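**Demonstration collection at the Luston workshop: report to members**

February 1, 2023

The Utside program entered its second phase in December, when the collection of demonstrations moved from the Leemans building to the workshop at Luston. Members who attended the autumn briefing will recall that the first phase was limited to simple pick-and-place work. The second phase concerns light assembly, and in particular the handling of parts before and after a fastener is driven.

The purpose of the work is to gather examples from which a control policy can be trained. An operator guides the arms through a task from start to finish while joint positions, gripper commands and camera views are recorded together. Each complete recording is called an episode. An episode is kept if the task was completed, the operator did not pause for more than a few seconds, and all streams were recorded without a gap. Episodes that fail on any of these points are set aside in a separate folder and are not deleted, as the Skulel group has asked to use them in its study of recovery from error.

As of this report, the program holds 1117 accepted episodes. A further 119 have been set aside. Most of the latter came from the opening days at Luston, when operators were still adjusting to the new table height and to a revised start signal.

The assembly tasks call for a gripper on one side of the table and a driving tool on the other. Operators are asked to keep the arm upright over the work and to bring the bit down vertically, so that the angle of approach stays consistent from one episode to the next. Cable routing has received particular attention. A cable that pulls against the wrist changes how the arm feels to the operator, and the change then appears in the data as small corrections that have nothing to do with the task. Enough slack must be left for the full range of motion, and any lead lying on the table must be checked before recording begins. 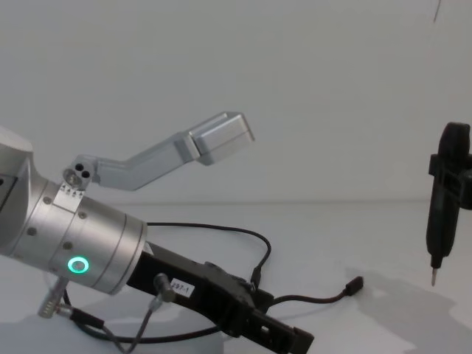
### Changes to the collection procedure

Three changes took effect with the move to Luston, and all operators have been notified in writing.

First, sessions are now limited to 2 hours at the controls, with a break at the midpoint. Review of the first-phase recordings showed that motions became shorter and more hurried late in long sessions. The policy trained on that material reproduced the same hurried motions, including when there was ample time to complete the task.

Second, starting positions are to be varied. In the first phase, parts were returned to nearly the same spot after every episode. The trained policy performed well from that spot and poorly from anywhere else. Operators now draw a starting position from a printed sheet before each episode and enter its number in the log. The sheet is replaced every week, and completed sheets should be returned to the program office with the session log.

Third, written task labels must follow the approved list. Free-text labels proved difficult to reconcile. The same motion had been entered under several names, and sorting these entries by hand delayed the December training run. Operators who believe that a label is missing from the list should send a request to the office and should use "other" until a reply is received.

### Training results to date

A first policy has been trained on the second-phase material and tested at Luston under supervision. It is able to approach a part and grasp it with reasonable reliability. Placement is weaker, and coordination between the gripper side and the tool side remains the principal difficulty. The policy tends to begin lowering the tool before the part has settled. The technical staff consider that more examples showing a clear wait between the two motions would be helpful, and operators have been instructed accordingly.

### Requests to members

Member organizations that wish to propose a task for the next round are invited to submit a short description, together with a sample of the parts involved. Parts should be small enough to be handled by one gripper and should be supplied in sets of at least 3. Proposals from organizations that have not yet contributed a task will be considered first.

Access to the accepted episodes remains open to all members under the existing data agreement. Requests should be addressed to the program office and should state the intended use and the storage location.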